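Progress report to Drernari, second reporting period
Gripper and wrist camera comparison for flexible packaging
Prepared by Heiðrún Grímsdóttir, handling lab, Fortin

Status

Work package 2 is on schedule. Bench trials of the first gripper are finished and trials of the second are under way. The budget position is unchanged from the May statement.

Scope for the period

The agreement calls for a comparison of two grippers on thin plastic bags. The Clelix is a two-finger unit driven by a single motor. The Prallden has separately driven finger joints and takes more wiring at the wrist. Both are fitted to the same arm and run from the same controller, with the camera at the wrist. Grip force limits were set before the trials and have not been altered.

Results to date

The Clelix completed 363 attempts at opening and holding a bag. It was dependable when the lip of the bag already stood clear of the film behind it. Where two layers lay flat together, the fingers generally closed on both and the bag stayed shut. Lowering the closing speed helped a little, at a cost in cycle time that we would not recommend carrying into a packing line.

The Prallden has a target of 300 attempts for a like-for-like set. Early runs suggest that it separates layers more reliably, but that it is harder to get out of the bag again. Film gathers against the joint modules, and the exposed cable loops are a snag risk. We have rerouted one cable and will try a smooth sleeve over the lower joint.

Camera

Translucent film remains the main difficulty. Creases return bright streaks that the edge detector reads as the bag lip, and the indicator lights on the joint modules add a green cast to nearby surfaces. Fixed exposure has given steadier results than automatic exposure. Colour filtering was tested for one afternoon and dropped. At close range the bag can fill most of the view, so the controller now stores the last good estimate of the lip position before contact and works from that.

Issues

Logging on the controller stopped without warning when a file reached 2,000 entries. The fault has been corrected and the affected runs will be repeated. No results from those runs are included in the figure given for the Clelix.

Next period

Complete the Prallden set. Repeat the affected runs. Test the sleeve and report any change in finger travel. Draft the selection criteria for Drernari's comment ahead of work package 3.

Decision requested

We ask for approval to move the camera further back on its bracket for a short supplementary series. The present position would be kept for all comparison runs. 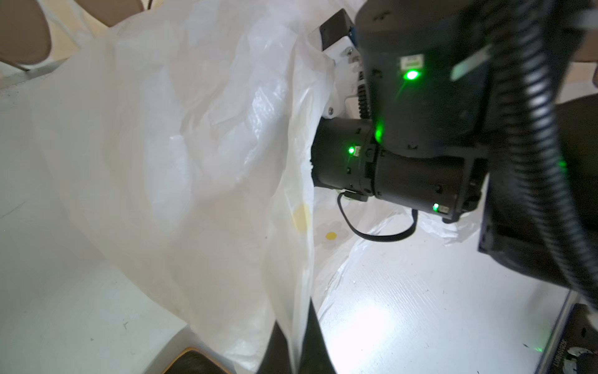 Rigoberto Valderrama: Approved for the supplementary series, provided those runs are logged separately. Please also record withdrawal failures on their own line for both grippers. If the Prallden opens more bags but cannot let go of them cleanly, the selection criteria will need to show it.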